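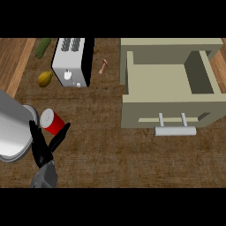 ¿Cuántas gallinas hacen falta para que una familia pequeña no tenga que comprar huevos? Con cuatro ponedoras jóvenes nos sobra para dos adultos y una niña que desayuna tortilla casi a diario.

Yo empecé con seis, claro, porque en la granja de Brosville me las enseñaron todas juntas y a ver quién elige. Volví a casa con las seis en dos cajas de cartón y sin gallinero terminado (mi marido todavía me lo recuerda). Durmieron la primera noche en el cobertizo, entre los sacos de tierra, y a la mañana siguiente ya habían escarbado uno entero.

El gallinero lo acabamos en junio. Gastamos 317 euros, y casi todo se fue en malla. Yo quería comprar la hexagonal de toda la vida, pero Tiina Koivisto, que cría gallinas desde mucho antes que yo, me escribió un correo larguísimo para quitármelo de la cabeza: malla electrosoldada, de agujero pequeño, y enterrada en todo el perímetro. Le hice caso a medias – la enterré solo por tres lados – y por el cuarto entró una comadreja. Perdimos a dos gallinas. Al día siguiente cavé la zanja que faltaba, llorando y de un humor de perros.

De las que quedan, la jefa es Jia, una rojiza mandona que come primero y duerme en el palo más alto. Las otras tres han aprendido a esperar, aunque la negra le roba el sitio en cuanto se despista. ¡Me puedo pasar media tarde mirándolas!

Lo que peor llevo es el invierno. Con pocas horas de luz ponen poquísimo, y hay semanas en que vuelvo a comprar huevos en la tienda, medio a escondidas. No les pongo bombilla; prefiero que descansen. En febrero, cuando vuelve a aparecer el primer huevo en la paja, lo freímos y lo repartimos entre los tres con mucho pan.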